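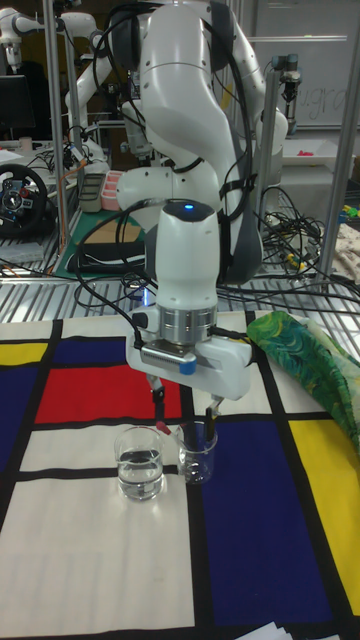 안하늘
저는 반대입니다. 수돗물은 받아서 하룻밤 두면 염소가 꽤 빠진다고 해서 2년째 그렇게 쓰는데 칼라데아 잎끝은 계속 탑니다. 물보다 습도 쪽을 먼저 보시는 게 나을 것 같아요.

gruvis
하늘님 댁은 난방을 세게 트시잖아요. 저는 정수기 물로 바꾼 뒤에 새로 나온 잎은 멀쩡합니다. 습도는 그대로였고요.

초록손아님
새잎만 보고 판단하긴 이르지 않나요. 칼라데아는 새잎도 두 달쯤 지나야 끝이 마릅니다. 6월에 분갈이하셨다면 흙이 바뀐 영향도 있을 거고요.

gruvis
분갈이는 안 했습니다. 18cm 화분 그대로예요. 비료는 봄부터 끊었고요.
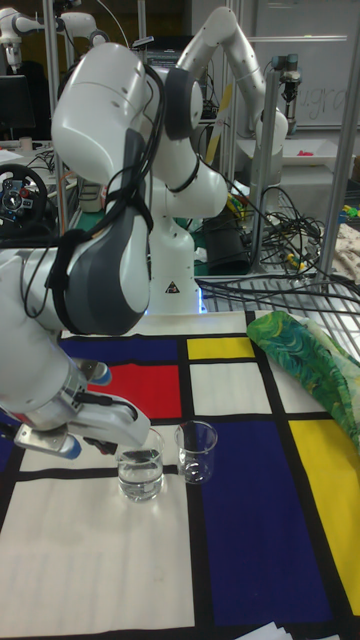
물주는사람
한 번에 물을 얼마나 주시나요?

gruvis
300ml씩 줍니다. 겉흙이 손가락 한 마디까지 말랐을 때요. 받침에 고인 물은 바로 버립니다.

안하늘
저는 화분 밑으로 흘러나올 때까지 줍니다. 양을 정해 놓고 주면 흙에 염류가 쌓여서 그것 때문에 잎끝이 탈 수도 있어요. 한 달에 한 번은 욕실에서 흠뻑 흘려 보내세요.

ellia_베란다
그건 하늘님 말이 맞아요. 근데 저희 집은 그렇게 했더니 뿌리파리가 생겨서 결국 다시 조금씩 줍니다. 집마다 통풍이 달라서 그대로 따라 하기가 어렵네요.

초록손아님
뿌리파리는 물 주는 방식보다 흙 문제일 때가 많습니다. 상토 비율을 줄이고 펄라이트를 더 섞어 보세요.

ellia_베란다
이미 절반이 펄라이트예요.
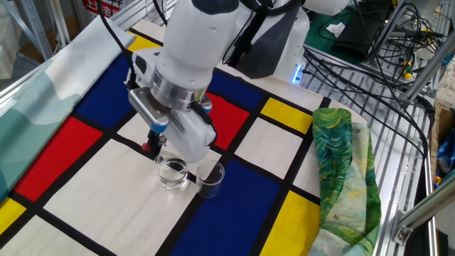 물주는사람
탄 잎끝은 잘라도 되나요?

안하늘
잘라도 됩니다. 갈색 부분을 조금 남기고 자르세요. 초록 부분까지 자르면 거기서부터 다시 마릅니다. 가위는 알코올로 닦고 쓰시고요.

초록손아님
저는 안 자릅니다. 보기 싫어도 잎 전체가 노래질 때까지 둡니다. 자른 거랑 안 자른 거랑 비교해 봤는데 별 차이 없었어요.

gruvis
일단 이번 달은 정수기 물 그대로 쓰면서 흠뻑 주기만 해 보겠습니다. 가습기는 안 틀고요. 둘 다 바꾸면 뭐 때문인지 모르니까요.

안하늘
네, 화분 위치도 옮기지 마세요. 저는 창가에서 1미터 뒤로 뺐다가 잎이 다 처졌습니다.

조회 3,026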